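25 January 2024

Read through the draft "good practice" sheet for hand-held gripper collection again, the one that came over from Skeven with the Kashyap comments merged in. Lindalva wants a position by the end of the month on whether we adopt it for the bathroom tasks as is, adopt with changes, or keep our own page and a half. Notes below are mine. Argue in the margins.

**What it is, for anyone who skipped it.** Twenty-two rules. Nine are about the person, seven about the site, the rest about files and naming. It calls itself a standard on the first page and a guideline on the last. I would like to know which, given that a standard is something you can fail.

Where the rules came from is not stated. I asked in December and was told "experience across sites." Fine, but I have been on three of those sites and I can't match half the rules to anything that went wrong there. My guess is that a good number were copied from arm cell procedures and had the word "robot" swapped for "operator." Rule 4 still talks about a safe approach speed "for the end effector." With a hand-held tool the end effector is on the end of somebody's wrist. What am I supposed to do, put a limiter on Lindalva?

**Going rule by rule, the ones I care about**

*Rule 1. Operator briefing before each session.* Keep. Ours is shorter and people listen to it. Theirs runs to a full page and wants a signature. I have watched people sign that page while holding a coffee and talking to someone else.

*Rule 3. Clear the work area to 1000 mm on all sides of the target.* This is the one I object to most. A toilet goes against a wall. A toilet in any home goes against a wall and usually has something jammed in on either side of it. If we clear a full meter each way we get episodes of a toilet standing in a field, and then Meltum complain that the policy falls over the first time it meets a bin. What we need cleared is the path of the feet, and anything the tool can snag. Those are different things and the rule mixes them up.

Proposed wording: "Standing area and walking path free of loose items. Clutter near the target is allowed and should vary between sessions."

*Rule 4.* See above. Delete.

*Rule 6. Cords secured or removed.* Half right. I'd keep "secured" for anything crossing where you stand. "Removed" is useless for a powered seat, which has to have its cord, and anyone who trains on cordless toilets will be surprised later. But the rule as written gives no hint of how you tell a cord that is part of the fixture from one you left lying around. I want that split in two: fixture cords stay and get routed along the wall, our own cords come off the floor.

Note on us, too. Our own sheet says nothing about cords at all. So I can't be too smug.

*Rule 7. No person other than the operator within the work area.* Written by someone who works with arms behind a fence. Here the operator is the machine, more or less, and the second person is often the one resetting the task. I'd accept "no one within reach of the closing fingers," which is the real hazard and a small one.

*Rule 8. Head-worn equipment to be checked for fit every ten minutes.* Does anybody believe this happens? A rule that everybody breaks by the second hour teaches people that the other twenty-one are optional as well. Check at the start and at each break. Write that down and people will do it.

*Rule 11. Faces.* Blur before anything leaves the building. No argument, and I would make it stricter: blur before anything gets onto the shared drive. The Skeven text says "before external release," and in my experience a file that is on a shared drive has been released, whatever the paperwork says. Also the rule is only about faces. Badges, screens and handwriting on whiteboards are not mentioned anywhere.

*Rule 12. Bystanders in the background.* Says to stop and discard the episode. I'd like some sense of cost here. Of the 2117 episodes in the last batch, 273 were flagged for someone far off in the background. Throwing all of those away over a few pixels that get blurred in any case seems silly. But I also don't like the opposite habit, where you keep everything and tell yourself the blur will take care of it. Middle way: if the bystander has been told and has agreed, keep and blur. If not, bin it. That needs a list of who has agreed, and the list needs an owner. Not me.

*Rule 14. Finger pads replaced on a fixed schedule.* Every 500 cycles, no source given. I went back to our log. The oldest pair on the bench has 738 cycles on it and grips fine on the seat lid. The pair before that was swapped much earlier because someone had dragged it along a rough floor. So wear depends on what you touch and how carelessly, and a cycle count won't catch it. Look at the pads, press them with a thumb, swap when the ribs have gone shiny. I know "look at it" doesn't sound like a standard.

Jeswood will say a number is auditable and a thumb isn't. They have a point, and I would be happier if the number came from somewhere. If they have a wear curve they should send it.

*Rule 17. Lighting "uniform and sufficient."* Sufficient for what? No lux figure and no test. Either give me a check I can do at the site (target visible between the fingers with the lid up and with the lid down, no blown-out patch over it) or take it out.

*Rule 19. Hygiene.* One line: "Sanitary fixtures shall be clean." Agreed, obviously. But for a tool that goes from a toilet lid to a kitchen drawer I'd expect a lot more than one line. Separate pads for bathroom work, marked, kept in a separate bag. Wipe down at the changeover, logged. This is the one place where I think the document is too soft, and it's a bit telling that it has two paragraphs on file names.

**Trying it on the floor**

I don't trust a checklist I have only read at a desk, so I took the printout to the toilet station by the stairs and went down it with a pen. Wanted to see how many lines I could mark yes or no without having to interpret anything.
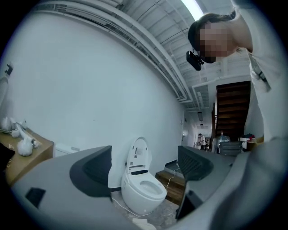
*Toilet station, lid up, fingers open. Cord off the right side of the bowl and over the corner of the step platform: see Rule 6.*

Result was poor. Many of the site rules needed interpreting. Under Rule 3 the station fails outright: step platform on one side, white box on the other, table with bags on it beyond that. Under my wording I'd let the box, the platform and the table stand as clutter and fail it on the cord alone, as it loops out over the floor. That's a useful fail. It tells you what to go and fix. "Clear to 1000 mm" tells you to move the furniture and go home.

Rule 7 fails as well on a literal reading with a second person leaning in over the toilet. On mine it comes down to how close the hands are to the fingers, and that you have to judge on the spot.

Rule 12 would have us discard over a small figure at the far end of the hall. See what I mean about cost.

Rule 17, there's a bright fluorescent overhead and I could see the bowl and the lid between the fingers without any trouble. Is that sufficient? I wrote a question mark. Two people with the same printout would write two different things.

One thing I hadn't thought of until I was standing there: the fisheye. Things at the edge are bent enough that I wouldn't want to judge any distance off the recording afterward. So if a clearance rule survives in any form, it has to be checked with a tape before the session. The draft says compliance "may be verified by review of footage." I don't see how. Add to the list.

**What I'd send back**

- Decide whether it is a standard or advice, and say so on page one.
- Rule 3: replace with the path and snag wording.
- Rule 4: delete.
- Rule 6: split into fixture cords and our cords.
- Rule 8: start and breaks only.
- Rule 11: blur before shared storage; add badges, screens, whiteboards.
- Rule 12: consent list with a named owner.
- Rule 14: source for the number, or go to inspection.
- Rule 17: a check that can be done on site.
- Rule 19: write it properly. Happy to draft.
- Verification from footage: strike for anything involving distance.

I'm not against having a shared document. Four groups collecting four different ways is a mess, and we spent most of December relabeling because of it. My worry is that we sign up to this version, nobody follows the parts that make no sense, and the next audit finds us out of line with rules we should have fought in the first place.

**Comments**

Lindalva Aguiar, in pencil: "Agree on 3, 4, 8. Don't agree on 14. People won't look at the pads at the end of a long day. Give them a number AND tell them to look. On 7, I want a spoken warning before the fingers close if anyone else's hands are in there. We already do it, it just isn't written anywhere."

Fair on 7, will add. On 14 I'll take both if the number is ours. Need to pull cycle counts at swap for every pair in the log, and some of the early entries only say "changed."

**To do**

- Reroute the seat cord along the wall at the toilet station, then rerun the checklist there.
- Mark and bag a bathroom-only set of pads.
- Draft Rule 19, one page at most.
- Ask Jeswood for pad wear data, if there is any.
- Add a cord line to our own sheet whatever happens with theirs.
- Find out who at Kashyap wrote the bystander rule and what happened that made them write it. If there was an incident I may have to take back part of what I said.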